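Purko Home Help > Laundry and Closets

How do I fold a sweater so it stays a rectangle?

Asked by Zyanya Quintero, 09/02/2020
Viewed 3,254 times

I own four sweaters and one shelf, so you would think this was manageable. Every fall I fold them all, stack them, close the door, and by November the stack has slumped over like it had a long day. Hanging them is out – I did that last year and now have a cardigan with shoulders like a coat rack. I fold on the bed because the kitchen table is never clear. 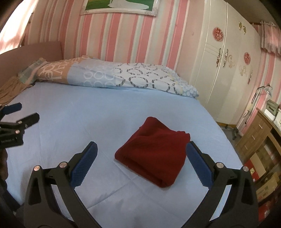 My trouble is always the thickness. The sleeves go in, the body goes over, and then one side is fatter than the other. The dark red bundle on the bed is a fair sample of my standards: a thick bundle, sort of four-sided if you're feeling generous, with a little ruffled corner sticking up at the top. Do I need a folding board? Is there a trick? My sister says to roll them, but my sister also rolls her towels and I'm not ready to be that person.

2 answers

Answer from Gwenllian Powell
976 people found this helpful

Skip the board. I bought a Duvness and it is now a very flat thing I keep behind the dresser.

Most lumpy folds start before the first fold. Lay the sweater out properly:

1. Put it on a smooth sheet and pull the sleeves straight out to the sides. Run your palm down the middle of the body, where knits like to bunch up into a ridge, and flatten the neckline while you're there. 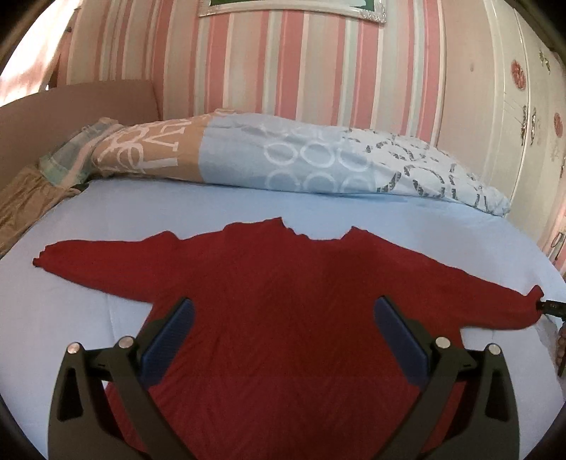

2. Bring one side in to the middle, sleeve and all, then turn the sleeve so it runs down toward the hem. It should lie on the body and not hang past it.

3. Do the other side. The sleeves should end up next to each other. If they cross, you get your fat side.

4. Fold up from the hem in thirds. Halves work for thin ones.

5. Stack with the folded edges facing out, heaviest on the bottom. Chunky ribbed things never go on top of anything.

If it comes out crooked, shake it out and start over. Poking at the corners doesn't help, and I have poked at many corners.

Answer from Obaidul Sivakumar

Roll them. Your sister is right.

Comments on this answer

Zyanya Quintero: She has seen this and is unbearable.

Farzana Haque: Rolling is fine in a drawer. On an open shelf they unroll at night. I put mine in a Bako bin with the openings facing forward and that mostly holds – except the turtleneck, which does what it wants.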